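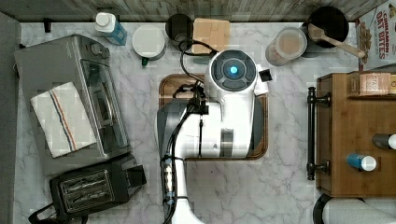

Arūnas Avotiņš asked that the service contract be priced before the arms are, and that no order be signed until both figures are on the same page. The request was made at the Brastberg Institute's equipment planning meeting of 2022-04-12, where the second stage of the household robotics budget was presented for discussion. It has been added to the conditions for purchase.

The Institute plans to replace its present bench equipment over the next two budget years. Under the draft plan, the kitchen workstation remains in service while a second one is built in the Stistport annex. The annex will receive its own countertop, storage units and power supply, so that both sites can run the same household tasks under the same written procedures. Quotations have been requested from Grudura and Du Plessis for the arms, grippers, wrist cameras and mounting hardware. Each supplier has been asked to list cabling and spare fingers as separate items.
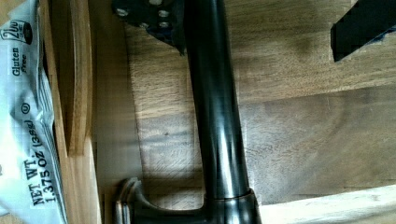
Consumables and small objects have been moved out of general supplies and into a budget line of their own. The line is set at $2,000 for the first year and covers food packaging, utensils, containers and hardware used as handling objects. The range of objects has a direct bearing on the choice of gripper. A thin plastic package marked 1.375 oz (39 g), with its film creased and lifting slightly at one edge, places different demands on the fingers than a smooth metal cylinder with a side arm at its base. Suppliers will therefore be asked to state the smallest and largest grip widths they can support, along with the lowest force setting, before a trial is arranged. Objects damaged in use will be replaced from the same line and do not require a separate request.

The draft plan sets aside 600 hours of workstation time for supplier trials and staff training. Training hours are charged to the project that requests them. Trial hours are carried by the equipment budget — a change from the present arrangement, in which both were recorded under general operations.
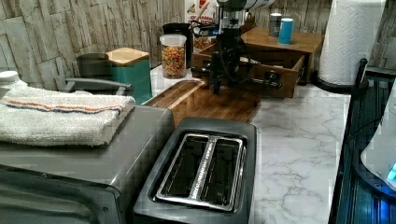 A gripper at the far side of the cutting board, with the drawer unit open behind it.

Drawer and container tasks will form part of every trial. They call for a longer reach than work on the cutting board alone, and the planning office has asked for reach to be tested with the arm mounted as it would be in daily use. Figures taken from a product sheet will be accepted for the first comparison only. Floor loading, ceiling height and access for maintenance at Stistport are to be confirmed by the building office before any mounting frame is ordered.

The written comment period on the draft plan has closed. The planning office received 62 comments, most of them concerning spare parts, storage and the sharing of time between the two sites.
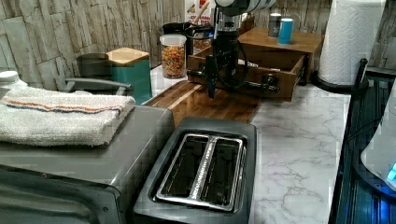 One respondent asked whether the new arms could be leased for the first year, with the option to buy once the annex is in regular use. The planning office replied that leasing remains open and that both suppliers have been invited to quote on that basis. A lease would have to include replacement of a faulty arm within 10 working days.

Final quotations are due in August. The revised plan, including the service costs requested at the meeting, will then be sent to department heads for approval. Until that time, projects that need additional grippers or cables should continue to submit requests through the planning office, stating the workstation and the period of use.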